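How I Fold Jeans and Plaid Shirts So They Stay Folded

I used to be a stuffer. Drawers, shelves, the basket at the foot of the bed, it all just got stuffed, and then every morning I'd be digging for one pair of jeans and pulling half the dresser onto the floor. When we moved into the place on Alano Street I got one skinny dresser and a closet you could touch both sides of with your elbows, so I finally had to learn to fold. It takes me 20 minutes a load now, and that's with the radio on and a coffee going!

First thing, fold on the bed. I know people have folding boards and fancy tables (my Edberg dresser even came with a little leaflet about it), but a made bed is the best folding surface in the house. Pull the bedspread tight, smooth it with your forearm, and dump the clean laundry at the pillow end so you've got the whole foot end to work on.

Now sort before you fold anything. Denim in one heap, shirts in another, and the small stuff goes off to the side for later. I do the jeans first while I've still got patience.

For jeans: zip them up and do the button. Hold them by the waistband and give them one good hard snap. Lay them down and fold one leg right over the other, back pockets facing out. There's a little triangle that sticks out at the seat, and you want to tuck that in so the long edge is straight. Run your hand from the waist down to the hem and push the air out.

Then check the hems. Mine love to curl up after the dryer, especially on my older light blue pairs, and if you fold over a curl it will set like that. Uncurl it with your thumbs and press it flat against the bed. 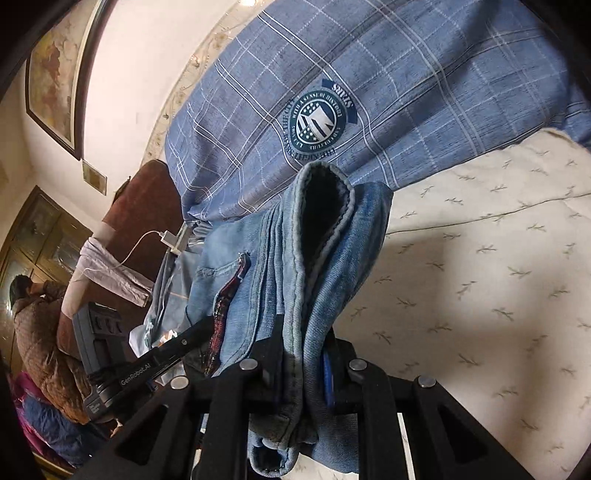 After that, bring the hem up toward the waistband but stop a couple of inches short. Fold that in thirds and you'll have a chunky little package that stands up on its own. If it flops over, you've folded too loose, so open it up and go again. Stiff jeans behave much better than stretchy ones. My stretchy Staria pair has never once stood up by itself and I've made my peace with that.

If you've got a belt or a strap hanging off the loops, take it off first. I skipped this for years and always had a lump in the middle of the stack.

Plaid shirts are next, and I love folding these because the checks do the measuring for you. Button the top button, one in the middle and the last one. Lay the shirt face down and pick a line in the plaid on each side, the same distance in from the edge. Fold the side in along that line, lay the sleeve straight down the back, and do the other side to match. Then bring the bottom up to the middle and fold once more to the collar. Flip it over. Done!

Shirts with a big patch or badge on them need a bit more care. Try not to put a crease right through it, even if your fold ends up slightly wider than the others. I learned this on a shirt I bought in the thrift store on Van Leeuwen, where the emblem cracked straight across in one winter.

To put it all away, file everything standing up with the fold on top, jeans at the back and shirts in front. Leave a hand's width free in each drawer or you'll be fighting to get anything out. And put the clean stuff behind the stuff that's already there, so you're not wearing the same two pairs until August.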